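About Skadenik

Skadenik is an independent test house for machines that are meant to do ordinary chores. We work for manufacturers, retailers, housing providers and care organizations that wish to know, before they buy or sell, whether a machine can clear a table, fold a towel or fill a bag on a packing line, and how often it will fail when no engineer is standing beside it.

The company was founded by Nermin Akbulut, who spent the early part of her career in packaging and remains our director. Our main laboratory is in Tosusov, and a second, smaller workshop in Carroll is fitted out as a two-room apartment with a working kitchen. We employ 32 people. We do not build robots, and we hold no shares in any company that does.

What we test

Our program is divided into household tasks and shop-floor tasks, although the two have more in common than our clients often expect. Sorting cutlery and sorting fasteners call for much the same skills. So do putting away groceries and restocking a shelf. Each task is written up as a short protocol, with a starting layout, a time limit and a plain definition of what counts as done.

Portioning and picking from a full bowl are among the tasks we are asked about most. A person reaches into a heap of wrapped candy and takes one piece without thinking about it. For a machine, the wrappers shine, the pieces lie at every angle, and the one it has chosen may be held down by its neighbors. 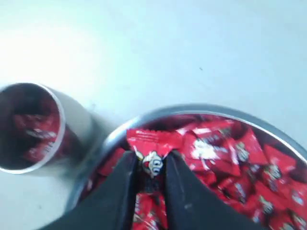 A standard picking trial consists of 300 attempts. The operator may not touch the machine or rearrange the items once the trial has begun, and a piece that is dropped, torn or picked up together with a second piece is recorded as a failure. We report the full record to the client, including the attempts that went badly, and we do not issue a shortened version for use in advertising.

Where matters stand

We are regularly asked whether machines can do chores yet. Our position is a cautious one. Under steady lighting, with one kind of item and a fixed work surface, several of the systems we have examined are fit for daily use. Few of them keep that standard when the item changes, and fewer still when they are moved from the laboratory to the apartment in Carroll. Soft goods remain difficult – laundry above all – and we have yet to pass a machine on our complete kitchen protocol.

Our records now cover 1238 completed trials. Summary results are published each October in the Pulirance report, which is free to read and may be quoted with acknowledgment.

Working with us

Trials are normally scheduled within about 5 weeks of a signed request. Clients are welcome to attend, and visits by schools and colleges can be arranged in writing through the Tosusov office.

Page last reviewed: 13/06/2019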